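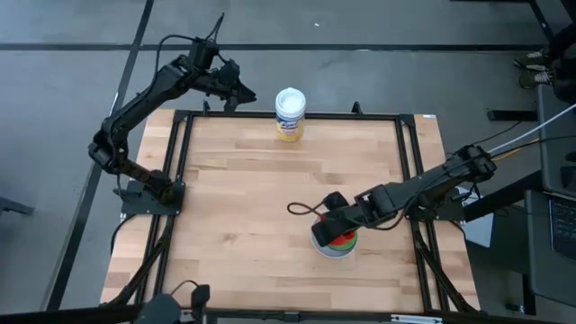

Abb. 6-1: Tischplatte mit Geschirrstapel, Tücherdose am hinteren Rand

6 Arbeitstisch Vorier und Stapelgeschirr Rainer

6.1 Geltungsbereich

Dieser Abschnitt regelt das Aufstellen, Bestücken, Abräumen und Reinigen des Arbeitstisches Vorier in Verbindung mit dem Stapelgeschirr Rainer. Er richtet sich an alle Personen, die den Tisch zum Ordnen, Stapeln oder Bereitstellen von Bechern, Schalen und Schüsseln benutzen. Für den Zusammenbau des Untergestells gilt Abschnitt 5. Angaben zum Transport und zur Verpackung sind in Abschnitt 3 zusammengefasst.

Die Anweisungen gelten für den Tisch in der Ausführung mit stabverleimter Holzplatte. Für Platten mit Kunststoffbeschichtung liegt ein gesondertes Beiblatt vor, das bei Fudetti in Nurninville angefordert werden kann.

6.2 Voraussetzungen am Aufstellort

Der Tisch ist auf ebenem, tragfähigem Boden aufzustellen. Geeignet sind glatte Industrieböden ebenso wie kurzflorige Teppichfliesen. Bei Teppichfliesen ist darauf zu achten, dass kein Tischfuß auf einer Fuge zwischen zwei Fliesen steht. Lose liegende Fliesen müssen vor dem Aufstellen befestigt werden.

Vor der Bedienseite des Tisches ist ein Freiraum von mindestens 600 mm einzuhalten. Dieser Bereich dient als Standfläche und darf nicht mit Kartons, Taschen oder Geräten verstellt werden.

HINWEIS
Holz ist ein Naturwerkstoff. Die einzelnen Stäbe der Platte unterscheiden sich in Farbton und Maserung. Hellere und dunklere Streifen innerhalb derselben Platte stellen keinen Mangel dar und berechtigen nicht zur Reklamation.

6.3 Tischplatte vorbereiten

1. Verpackungsreste, Klebestreifen und Schutzfolien vollständig entfernen.
2. Platte mit einem weichen, trockenen Tuch in Richtung der Holzstäbe abwischen.
3. Oberfläche mit der flachen Hand auf Splitter, Grate und offene Leimfugen prüfen. Schadhafte Stellen mit Klebeband kennzeichnen und der zuständigen Stelle melden.
4. Mit der Wasserwaage in Längs- und Querrichtung prüfen, ob die Platte waagerecht liegt.
5. Stellfüße nachjustieren und Kontermuttern anziehen.
6. Messung aus Schritt 4 wiederholen.

VORSICHT
Eine frisch geölte Platte darf erst nach vollständiger Aushärtung des Öls benutzt werden. Ölgetränkte Tücher können sich selbst entzünden. Sie sind ausgebreitet zu trocknen oder in einem verschließbaren Metallbehälter aufzubewahren.

6.4 Becher bereitstellen

Die Becher des Systems Rainer sind nach Farben geordnet. Die Farbe dient ausschließlich der Zuordnung und sagt nichts über das Füllvolumen aus. Werden mehrere Farben gleichzeitig benötigt, so ist jede Farbe mit mindestens einem Becher auf der Platte vertreten, bevor mit dem Stapeln begonnen wird.

Als Aufstellfläche wird der hintere Bereich der Platte empfohlen. Die Mitte bleibt damit für die eigentliche Tätigkeit verfügbar. Innerhalb der Reihe ist zwischen benachbarten Bechern so viel Platz zu lassen, dass sich jeder einzeln anheben lässt – ein fester Mindestabstand wird nicht vorgegeben. 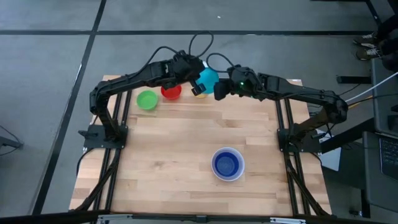

Beim Anheben wird der Becher senkrecht geführt, bis sein Boden frei über der Platte steht. Erst danach darf er zur Seite bewegt oder gekippt werden. Wird ein Becher aus der Reihe genommen, verbleiben die übrigen an ihrem Platz. Ein Nachrücken ist nicht vorgesehen.

1. Becher aus dem Transportbehälter entnehmen und auf Risse am Rand kontrollieren.
2. Becher mit der Öffnung nach oben am hinteren Plattenrand absetzen.
3. Nächste Farbe rechts daneben aufstellen. Geringfügiger Versatz nach vorn oder hinten ist zulässig.
4. Schritte 1 bis 3 wiederholen, bis alle benötigten Farben aufgestellt sind.
5. Ersatzbecher im Transportbehälter belassen.

Ineinander gesteckte Becher, die sich nicht von Hand lösen lassen, dürfen nicht auf die Tischkante geschlagen werden. Der innere Becher ist mit kaltem Wasser zu füllen, der äußere kurz in handwarmes Wasser zu stellen. Nach dem Trennen sind beide Teile abzutrocknen.

HINWEIS
Gefüllte Becher gehören nicht auf die Holzplatte. Muss im Ausnahmefall mit Flüssigkeit gearbeitet werden, ist eine wasserundurchlässige Unterlage zu verwenden.

6.5 Schalen und Schüsseln handhaben

Schüsseln mit ausgestelltem Rand werden am Rand gefasst. Der Griff liegt dabei möglichst weit außen, sodass die Innenseite unberührt bleibt. Große Schüsseln sind mit beiden Händen zu führen, wenn sich weitere Teile darin befinden.

Beim Absetzen berührt zunächst der Boden vollflächig die Platte, danach wird der Rand freigegeben. Wird die Schüssel schräg abgesetzt, rutscht sie auf dem geölten Holz leicht nach. Eine rutschhemmende Matte ist als Zubehör erhältlich.
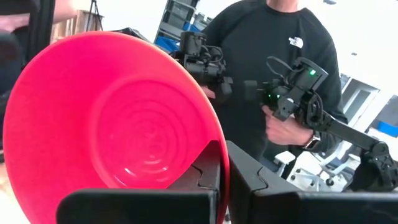 Seite 17

Der Innenboden der Schüssel ist vor jedem Einsatz auf Rückstände zu prüfen. In ringförmigen Vertiefungen können sich Krümel, Fasern und Spülmittelreste sammeln. Für die Kontrolle wird die Schüssel gegen das Licht geneigt. Matte Stellen im Glanz der Wandung weisen meist auf Kalk hin und lassen sich mit verdünnter Zitronensäure entfernen.

Die Geschirrteile sind auf 3.000 Spülgänge ausgelegt. Danach ist mit nachlassendem Glanz und mit feinen Haarrissen im Randbereich zu rechnen. Teile mit Haarrissen sind auszusondern.

6.6 Stapel bilden

Ein Stapel wird stets von groß nach klein aufgebaut. Das größte Teil liegt unten und steht mit seinem gesamten Boden auf der Platte.

1. Standort des Stapels festlegen. Zu allen Plattenrändern ist ausreichend Abstand zu halten.
2. Größtes Teil mit der Öffnung nach oben absetzen.
3. Nächstkleineres Teil mittig einsetzen und leicht andrücken.
4. Sitz kontrollieren. Ein Teil, das wackelt oder sichtbar schräg liegt, ist herauszunehmen und neu einzusetzen.
5. Weitere Teile in gleicher Weise einsetzen.
6. Fertigen Stapel am untersten Teil fassen und an den Bereitstellplatz umsetzen.

Unterschiedliche Farben dürfen innerhalb eines Stapels gemischt werden, sofern die Größenfolge eingehalten wird. Teile anderer Hersteller sind nicht zu verwenden, da ihre Randform abweichen kann.

VORSICHT
Den Stapel niemals am obersten Teil anheben. Die unteren Teile lösen sich dabei und können zu Boden fallen. Auf glatten Böden besteht durch wegrollende Teile Stolpergefahr.

Zum Abbau wird in umgekehrter Reihenfolge verfahren. Herausgenommene Teile sind sofort auf der Platte abzustellen und nicht in der Hand zu sammeln.

6.7 Reinigung der Platte zwischen zwei Arbeitsgängen

Für die Zwischenreinigung sind Feuchttücher aus einer Spenderdose zugelassen. Die Dose kann am hinteren Rand der Platte stehen, sofern sie den Zugriff auf Becher und Schalen nicht behindert. Der Deckel ist nach jeder Entnahme zu schließen.

1. Geschirrteile von der zu reinigenden Fläche nehmen.
2. Krümel und Staub trocken abwischen.
3. Mit dem Feuchttuch in Richtung der Holzstäbe wischen. Kreisende Bewegungen vermeiden.
4. Fläche mit einem trockenen Tuch nachreiben.
5. Benutzte Tücher im Restabfall entsorgen.

Scheuermittel, Stahlwolle, chlorhaltige Reiniger und Dampfreiniger sind für die Holzplatte nicht geeignet. Stehende Nässe ist umgehend aufzunehmen, insbesondere an den Stirnseiten der Stäbe. Farbstoffhaltige Flüssigkeiten – Kaffee, Tee, Fruchtsaft – hinterlassen bereits nach kurzer Einwirkung Flecken.

Eine Nachbehandlung mit Pflegeöl wird halbjährlich empfohlen. Bei stark beanspruchten Platten ist das Intervall zu verkürzen. In Einrichtungen mit Sommerpause bietet sich der Juli an. Einzelheiten zum Ölauftrag enthält Abschnitt 8. 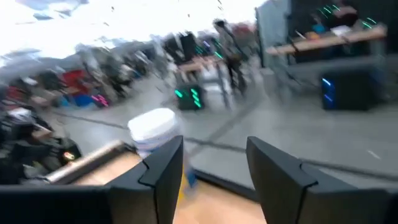
UMGEBUNG UND LAUFWEGE

6.8 Mehrere Tische in einem Raum

Werden in einem Raum mehrere Tische genutzt, so sind sie so anzuordnen, dass Personen ohne Umweg und ohne Berührung der Tischkanten zwischen ihnen hindurchgehen können. Stellwände dürfen zur Gliederung verwendet werden. Sie sind gegen Umkippen zu sichern und dürfen Fluchtwege weder verengen noch verdecken.

Rechner, die auf dem Boden stehen, sind unter einem Tisch oder unmittelbar daneben aufzustellen. Lüftungsöffnungen bleiben frei. Anschlussleitungen werden entlang der Tischbeine geführt und dürfen Laufwege nicht ungeschützt queren. Vor der Nassreinigung des Bodens sind Steckdosenleisten anzuheben und sicher abzulegen.

Gegenstände, die nicht zum laufenden Arbeitsgang gehören, werden auf einem Nebentisch abgelegt. Dazu zählen Schreibzeug, Werkzeug und persönliche Dinge.

1. Laufwege vor Beginn abgehen und herumliegende Teile aufnehmen.
2. Kleinteile und Papierreste auch zwischen und unter den Tischen entfernen.
3. Feststellen, ob Bodenfugen beschädigt oder Fliesenkanten aufgestellt sind.
4. Beleuchtung über der Arbeitsfläche einschalten und auf störende Schatten prüfen.

6.9 Abräumen und Lagern

Nach Abschluss der Arbeiten sind Becher und Schüsseln getrennt zu reinigen und vollständig zu trocknen. Feucht gestapelte Teile haften aneinander und können Geruch annehmen. Die Lagerung erfolgt im Transportbehälter, Becher liegend, Schüsseln ineinander gesetzt mit der Öffnung nach oben. Der Behälter ist vor direkter Sonneneinstrahlung zu schützen.

Der Bestand ist beim Einräumen mit der Liste im Deckel des Behälters abzugleichen. Fehlende oder ausgesonderte Teile sind dort einzutragen. Nachbestellungen nimmt die Ersatzteilstelle von Fudetti in Nurninville unter Angabe der Farbe und der Größenbezeichnung entgegen. Einzelne Becher werden in Verpackungseinheiten zu 2 Stück geliefert.

HINWEIS
Ältere Teile der Serie Rainer können im Farbton geringfügig von neu gelieferten abweichen. Die Stapelbarkeit ist davon nicht betroffen.

Weiter mit Abschnitt 7, Höhenverstellung des Untergestells.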